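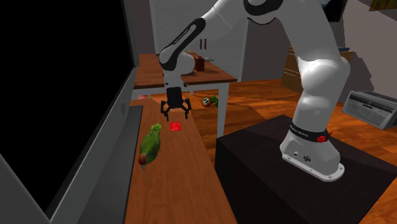 图4-1 棕色木台面

第四章 木台面上油与日常养护(Sterkano 硬蜡油,Musmont 系列台面适用)

开始之前,请把本章读完。我们知道您不会,所以要紧的话都写在前头。

注意:沾过油的抹布不可揉成一团扔进垃圾桶,它会自行发热,乃至起火。请摊平晾在室外,干透后再丢。

4.1 打磨
1. 清空台面。“挪到另一头”不算清空。
2. 用400目砂纸顺着木纹轻磨。横着磨也磨得动,痕迹会陪您很多年。
3. 用拧干的湿布擦去粉尘,晾到摸上去没有凉意。

4.2 上油
4. 将罐内的油搅匀,不要摇。摇出来的气泡最后都会留在台面上。
5. 倒少许油在布上,薄薄推开。觉得太少时,多半正好。
6. 等27分钟,擦掉所有没吃进去的油。罐身旧标签上写的是“片刻”,本版已更正。
7. 隔夜后重复第5、6步。周三动手的话,周末前请勿在上面切柠檬。

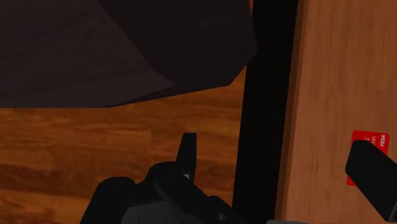

Custavville 一位用户来信说,他照着做了两遍,台面还是发黏,问是不是买到了坏油。他又补充,第6步的擦拭他省掉了,因为看着挺亮的。

答复:油没有坏。用干净的布蘸少量新油把发黏处揉开,随即擦干,再晾一夜。

4.3 日常养护
8. 水渍随手擦。热锅请垫隔热垫,杂志不是隔热垫。
9. 台面发白、发干时补油一次,多数人家到十一月开暖气后才会想起来。
10. 深色木料先在背面试一小块。颜色会变深,变深之后没有撤销键。

注意:请勿与 Du Plessis 地板蜡混用。两者各自都很好,合在一起便再也不会干。

订购补充装请报货号2,324。82号色已停产,来电询问也还是停产。
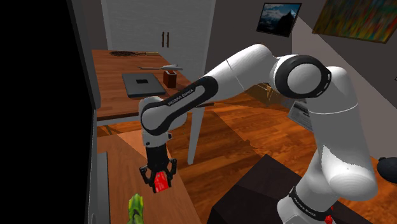

图4-2 木台面与室内环境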